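Friday at the Falley open day

The Falley trading estate opens its doors once a year in September, and this was the first time I had managed to get a day off for it. I took the 109 bus from the station and was at the gate a little before nine. At the desk they gave me a paper wristband and a photocopied map. The map had the car park on the wrong side of the road, but otherwise it did the job.
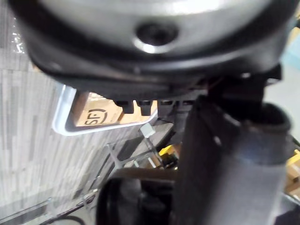
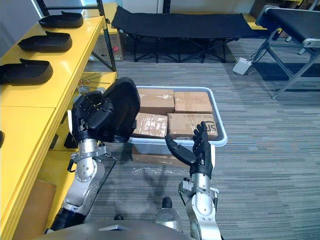
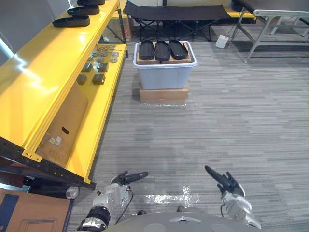 My main reason for going was the old dye works at the far end, which has been shared by several small firms since the cloth trade left. Tours went every half hour, with 8 people to a group. Ours was led by Anežka Vlček, who runs the natural dye workshop for Tarar. She spoke quietly and you had to stand near the front to hear her over the fans.

We began in the store, where the madder root and weld are kept in paper sacks. Madder gives reds and oranges, weld gives yellow, and the blues come from indigo. She passed round samples of the same wool dyed in hard and soft water. The difference was bigger than I expected – the hard water madder was a proper brick red and the soft water one was nearer to apricot.

The indigo vat was next. Cloth comes out of it a yellowish green and turns blue in the air, which takes a minute or two. A boy in our group asked to see it again and she did a second piece for him. I asked about fading, and she said indigo lasts well in light but rubs off on whatever it touches, and that weld needs keeping out of a sunny window.

Upstairs is Katach, a weaving firm with four looms, two of them working on the day. They make blankets and a heavy cloth for chair seats. The noise was considerable and ear plugs were handed out at the top of the stairs. The stairs are steep and there is no lift, so anyone with bad knees should ask at the desk first – there was a film of the looms showing on the ground floor.

Jiradent had the canteen for the day. I had leek soup and a cheese roll, both fine, and the queue moved quickly. By one o'clock all the outside tables were taken.

The remnant sale was in unit 305, back towards the gate. Most of the good wool had gone by the time I got there, but I found a length of grey twill that will do for a waistcoat. Bring cash, as the card machine was slow. The last bus back leaves at ten past five from the stop opposite the gate.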